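Verein Offene Werkstatt Rovonby e. V.
Protokoll der Mitgliederversammlung vom 21. Oktober 2021

Ort: Vereinsheim, großer Raum
Beginn: 19:05 Uhr
Ende: 21:40 Uhr
Protokoll: Leena Manninen
Anwesend: siehe Anwesenheitsliste (Anlage 1)

TOP 1 Begrüßung und Formalien
Der Vorsitz eröffnet die Versammlung und stellt fest, dass fristgerecht eingeladen wurde und die Versammlung beschlussfähig ist. Das Protokoll der letzten Sitzung wird ohne Änderungen genehmigt. Die Tagesordnung wird um den Punkt Fahrradkeller ergänzt (jetzt TOP 5).

TOP 2 Heizung und Nebenkosten
Der Kessel ist im September zweimal ausgefallen. Die Firma Laitinen hat die Umwälzpumpe getauscht, die Rechnung liegt vor und ist bezahlt. Laut Monteur hält die Anlage noch einen Winter, danach muss über einen Ersatz gesprochen werden. Der Vermieter wurde schriftlich informiert, eine Antwort steht aus.
Aus der Versammlung kommt der Hinweis, dass im Nähraum abends häufig die Fenster gekippt bleiben. Wer abschließt, trägt sich ab sofort in die Liste neben der Tür ein.
Die Abschläge für Gas steigen ab Januar auf 175 Euro im Monat. Die Erhöhung ist im Haushaltsplan noch nicht enthalten und wird nachgetragen.

TOP 3 Mitgliedsbeiträge
Der Vorstand schlägt vor, den Jahresbeitrag nicht zu erhöhen und dafür die Materialpauschale im Holzbereich anzupassen. Längere Diskussion. Gegen den Vorschlag wird eingewandt, dass die Pauschale vor allem diejenigen trifft, die selten kommen und nur kleine Sachen bauen. Gegenvorschlag: Abrechnung nach Verbrauch über die Zettel an der Säge. Der Vorstand hält das für schwer zu kontrollieren.
Abstimmung: Der Vorschlag des Vorstands wird mehrheitlich angenommen, bei zwei Gegenstimmen und zwei Enthaltungen. Die neue Pauschale gilt ab Januar. Der Aushang wird bis dahin geändert.

TOP 4 Softwareumstellung Raumbuchung
Die bisherige Buchungstabelle wird durch Kakix abgelöst. Der Probelauf im Keramikraum verlief weitgehend problemlos, allerdings wurden Serientermine doppelt angelegt. Der Fehler ist gemeldet. Bis zur Klärung bitte nur Einzeltermine eintragen. Leena Manninen schreibt eine kurze Anleitung und verschickt sie mit diesem Protokoll.
Frage aus der Runde, ob auch telefonisch gebucht werden kann. Ja, zu den Bürozeiten.

TOP 5 Fahrradkeller
Im Keller stehen weiterhin Räder ohne Namensschild. Beschluss: Alle Räder werden mit Zetteln versehen. Was nach Ablauf der Frist nicht abgeholt oder beschriftet ist, geht an die Selbsthilfewerkstatt Inamine. Dort können bis zu 176 Räder untergestellt werden, Platz ist also kein Problem. Der Durchgang zum Zählerschrank muss immer frei bleiben.

TOP 6 Hof und Außenbereich
Die Regenrinne über dem Holzlager ist undicht. Ein Angebot wird eingeholt. Das Laub wird beim nächsten Arbeitseinsatz entfernt, Laubsäcke sind vorhanden. Der Antrag, den Grill zu ersetzen, wird vertagt.

TOP 7 Verschiedenes
- Der Schlüssel zum Materialschrank Metall fehlt. Wer ihn hat, bitte ins Büro bringen.
- Das Geschirr in der Teeküche bitte am selben Abend spülen.
- Für den Erste-Hilfe-Kurs sind noch Plätze frei, Anmeldung im Büro.
- Das Lager für Stoffspenden ist voll. Bis auf Weiteres keine Annahme.

Anlagen
1 Anwesenheitsliste
2 Haushaltsplan, Entwurf
3 Bilder 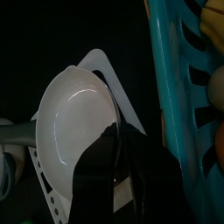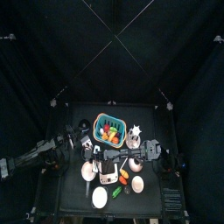 Anlage 3: oben weißer Kunststofflöffel, unten schwarz ausgekleideter Aufbau mit quadratischer Tischplatte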